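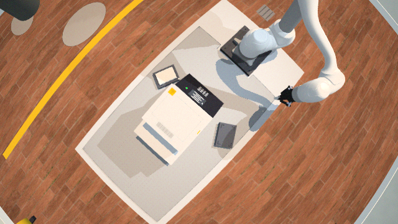 Progress Report to the Vendum Fund
Prindham Trap-Neuter-Return Program, second reporting period
Submitted November 12, 2024, by Rodica Neagu, program coordinator

1. Work completed

The grant agreement set a target of 300 community cats sterilized, vaccinated against rabies and ear-tipped in the two periods combined. The total at the close of this period is 373. Of these, 153 were trapped in the Dresberg Road area, where the colonies had no earlier record of treatment.

Surgeries were done under contract by the Javier clinic. Lovely Javier and her staff kept two mornings a week open for program cats through August and one morning a week after that. The reduced schedule was agreed in advance and is reflected in the invoices.

Cats were held overnight after surgery and returned to the trapping site the next day. Females that were nursing at intake were returned the same evening once the clinic had cleared them. Kittens young enough to be socialized went to foster homes and are reported under the adoption budget, not this one.

2. Equipment

The grant paid for 10 drop traps and a set of divided transfer cages. All are in service except one drop trap, which was bent by a vehicle and is being repaired locally. Trap loans to residents are now logged on a single sheet kept by Ariel Villanueva. The earlier system of separate sheets for each neighborhood led to two traps being listed twice in our first report -- the corrected inventory is attached as Schedule B.
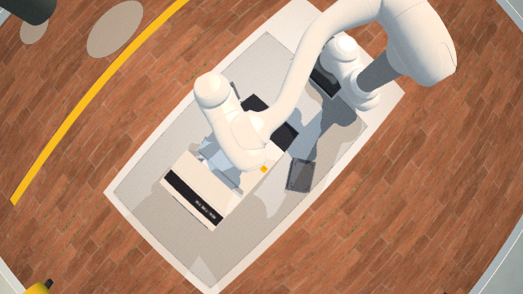

3. Colony records

Each colony now has a file with a site map, a feeder contact and a dated list of cats by coat color, sex and ear-tip status. Cathal Coughlan has checked the Dresberg Road files against the clinic's surgery log. Six entries did not match, mainly because black cats from neighboring lots had been entered under the wrong site. These have been fixed.

4. Variances

Spending on surgery is over the original line because of the higher number of cats. The difference was covered by unspent transport funds, as approved by Sekar Tarigan for the Fund. Spending on printed notices is under budget. No other line varies by more than the limit in the agreement.

5. Next period

Trapping will move to the rail yard and the lots behind the feed mill. Access to the rail yard needs a signed permit, and the application is with the property manager. If the permit is delayed, the mill lots will be done first -- the feeders there have already agreed to a fixed feeding time.

We request release of the third payment on the schedule in the agreement. Receipts and clinic invoices are in Schedule C.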